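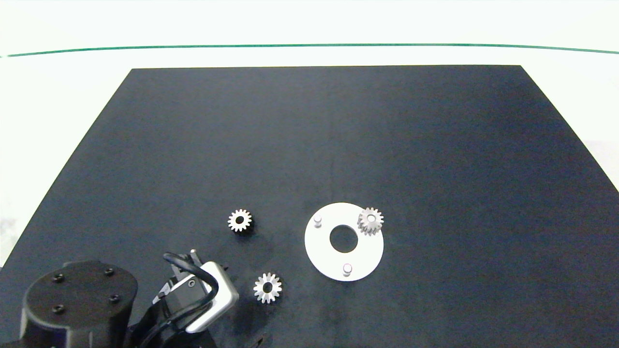 Lesego Maluleke tells me I'd be crazy to turn down the Hetstead home cover, and that it paid for itself the first time the garage door quit. I'm not so sure. The plan is $17 a month on top of what I already pay for homeowners insurance, and the salesman got vague every time I asked what "mechanical breakdown" means. My garage opener is 9 years old and grinds on the way up. The dishwasher is newer. Does anyone in Farnent have this plan, and has it ever paid for something you could point to? I've read the glowing reviews on their own site, so no need to send me those.
Posted by porchlight_dan, 1/11/25

Annatjie Mabaso
I had it for 2 years and dropped it in August. It did pay once, for a water heater valve, after I'd called so many times the woman on the phone knew my voice. The part was cheap. There was also a service fee for the visit, so I doubt I came out ahead.

Read the section on wear. Mine said they cover breakdown "other than by gradual deterioration," and I would love to hear what breaks in a garage opener some other way. When I asked, they said the technician decides. The technician works for Livusow, and Livusow gets its jobs from Hetstead. Make of that what you like.

Before you sign anything, ask for the full contract – the brochure doesn't count – and look for these:
the fee per visit, and whether you pay it when they say no
the waiting period before your first claim
the cap on each item
what they call a pre-existing condition

That last one would worry me with your opener. You've just told the whole internet it grinds.

gusthegutterguy
its fine, people complain about everything. never had a problem with mine

Cele_Street_Kim
Have you had a claim, Gus? Never having a problem could just mean nothing broke.

To the original poster, I'd put the $17 in a savings account and get somebody local to look at the opener now. A grinding noise can be a worn drive gear or a dry rail, and those are very different bills. Get the price in writing and ask to see the old part if they replace one. Roughly 8 months of what you'd pay Hetstead would have covered my own repair, though I can't promise yours would be the same. I also wouldn't take Lesego's garage door as proof of much until you know what the visit fee was.

porchlight_dan
Asked. Lesego doesn't remember paying one but is going to look for the paperwork. I've requested the full contract and so far they've sent me the brochure again.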